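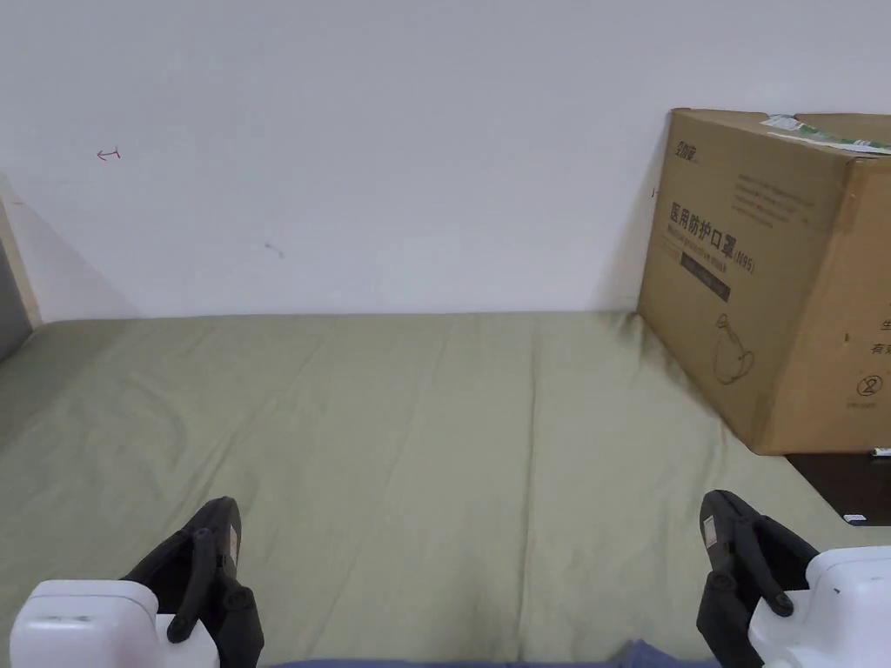
## Zunus Paired Hand-Held Grippers: Planning and Purchase Information

The Zunus set is supplied by Postance to departments preparing bedroom and household handling work. Each set includes a left and a right gripper with white housings and black jaws. Quotation requests for the November delivery must reach the equipment office before budgets are closed.

### What to budget for

- One paired set per operator, plus one spare set for every 7 in use
- Replacement fingers, ordered in packs of 80
- Storage for cartons and consumables near the work area
- Operator time of up to 144 hours per site in the first term

Cloth work should be planned as a separate line. Sheets and bunched garments call for more operator time than boxed goods, and sites that combine the two should request the Renaud service plan. 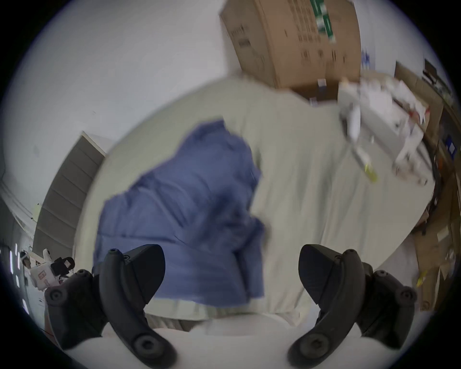 Oto asked whether the service plan could be added after delivery, and was told that it may be added at any time in the first term at the quoted rate. Fingers already replaced at the site's own expense are not credited.

### Ordering

Orders are placed by purchase request, with the site address and a named budget line. Partial sets are not sold. A left or right gripper returned for repair is to be sent with its partner so that both can be adjusted together.

Prices and terms on this page were last reviewed on May 9, 2023.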